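Everyday Dishes: Washing, Stacking and Looking After Plates

Posted Sep 12, 2026 in Kitchen

Most households own more plates than they use. The ones at the top of the stack get washed and put back every day, and the ones at the bottom sit there until a holiday. The top four wear out early and the rest look new. A lot of the tips on this page come down to spreading the use out and being a little gentler at the sink.

Know what you have

Turn a plate over before you decide how to treat it. The mark on the underside usually says whether it can go in the dishwasher and the microwave. If there is no mark, wash it by hand.

Stoneware is heavy and holds heat well. It often has an unglazed ring on the bottom, and that ring soaks up water. Let it dry fully before you stack it.

Porcelain is thinner and harder. It takes the dishwasher well unless it has a metallic rim.

Melamine and other plastics are light and good for kids and patios. Keep them out of the microwave and the oven. They scratch easily, and once the surface is badly scratched they stain for good.

Enamel on steel chips if you drop it. A chip on the outer rim is mostly a matter of looks, but if the chip is where food sits, retire the plate.

Scraping and soaking

Scrape plates with a rubber spatula, never with a knife. Knife scraping is where many of the gray lines on white plates come from.

Soak egg, oatmeal, and anything starchy in cold water first. Hot water cooks egg onto the surface and makes it harder to get off. Grease is the other way around and wants hot water and soap from the start.

Don't leave plates soaking overnight. Unglazed rings take up water, and the gray film that settles on everything by morning means you end up washing twice.

Washing by hand

Fill the basin before you put in any dishes. Glasses first, then silverware, then plates, then pans. Change the water when the suds are gone. If you wait until the water looks dirty, the last plates will feel greasy when they dry.

Wash both sides. The back of a plate picks up grease from the plate underneath it, and it will pass that grease along in the cabinet.

A folded dish towel in the bottom of a hard sink prevents a lot of chips. So does swinging the faucet out of the way while you work.
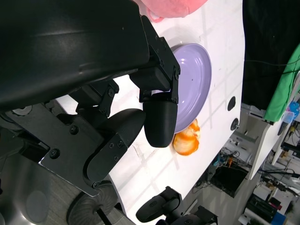 Colored plates need softer tools than white ones. Use a cloth or the soft side of a sponge on anything with a solid color glaze, and skip powdered cleansers. A dull patch in the middle of a dark or bright plate is usually fine scratching, and there is no way to polish it out at home.

For tea and coffee stains, make a paste of baking soda and water, rub it on with a damp cloth, leave it for ten minutes, and rinse. This works on most glazed dishes. Test it on the back first.

In the dishwasher

Face the plates toward the center of the machine, where the spray comes from. Leave a gap between every pair. If two plates touch they will rattle against each other for the whole cycle, and after a year you will see the wear along the rims.

Large plates go in the bottom rack at the sides or back. If you stand them at the front they can block the spray from reaching the detergent door, and you get a lump of powder left over.

Plastic goes on the top rack, away from the heating element. Put bowls at a slant so they drain. Check that the spray arm turns freely before you close the door. It only takes a second, and a fork handle poking through the rack is enough to stop it.

I used the Pluvel tablets for a long time and have gone back to plain powder. In hard water you can adjust the amount of powder, and you can't do that with a tablet. If your glasses come out cloudy, try a little more powder and top off the rinse aid before you blame the machine.

Clean the filter every other week. Twist it out, rinse it under the tap, and brush the mesh with an old toothbrush.

Gray marks

Those pencil-like lines on light plates are often metal left behind by knives and forks. They are on top of the glaze, so they can be removed. Sprinkle on a mild cream or powder cleanser made for cookware, rub gently with a damp cloth in small circles, and rinse very well. Do this on plain glazed plates only. Decorated rims and hand-painted dishes should be left alone.

If you can feel the line with a fingernail, it is a scratch and will stay.

Drying

Air drying is fine if the rack lets the plates stand apart. A rack with slots too close together leaves a wet strip at the bottom of each plate. Ours is the Zotham two-level rack, and I bent every third wire slightly to make room for the deeper plates. The drip tray needs emptying daily or it starts to smell.

If you dry with a towel, use flat-weave cotton or linen. Terry towels leave lint. Wash new towels twice before the first use and leave out the fabric softener, which coats the fibers and makes them push water around.

Stacking and storage

Stack by size, largest at the bottom. Keep everyday stacks to eight plates or fewer. A taller stack is hard to lift with one hand, and the weight is not good for the plates underneath or for a long shelf without a center support.

Put something between plates you care about. Paper towels, coffee filters, and cut squares of felt all work. For plates with a rough unglazed ring, do it even for the everyday set, or the ring will sand the face of the plate below.

Put clean plates back at the bottom of the stack. It feels fussy for a week and then it becomes a habit, and the whole set will wear evenly.

Don't hang cups by their handles if the handles are thin or have been glued. Don't nest them more than two deep, either. They wedge together, especially when put away warm. To free a stuck pair, put cold water in the inner cup and stand the outer one in warm water for a few minutes.

Shelf liner should be the open, rubbery kind. The adhesive kind traps crumbs at the edges and is miserable to remove. If you already have it, a hair dryer on low will soften the glue enough to peel it.

Chips and cracks

Run a finger lightly around the rim of each plate once in a while. I do this in February, when the holiday dishes have been put away and the cabinets are getting wiped out anyway.

A crack that goes through the glaze holds food and water. Stop using that plate for meals. It can go under a flowerpot or hold keys by the door.

A small chip on the rim can be smoothed with very fine wet sandpaper so it won't cut anyone, but the bare spot will still take up water. Use that plate for dry things like toast. Household glues are not meant for surfaces that touch food, and a glued plate should not go in the microwave or the dishwasher.

Replacing pieces

Buy two or three spares when you buy a set. Colors change between batches, and lines get dropped. Our everyday plates were from Sinaga, and the blue we bought was gone from the stores within two years.

If you can't match a plate, don't try to get close. A plate that is slightly off looks like a mistake on the table. Choose a clearly different color and mix them on purpose, or set out plain white between the colored ones.

Secondhand shops are good for odd saucers and side plates. Tap the rim with a knuckle before you pay. A sound plate rings and a cracked one gives a dull click.

More in Kitchen: Getting Smells Out of Cutting Boards; How to Descale a Kettle; Which Pan Lids to Keep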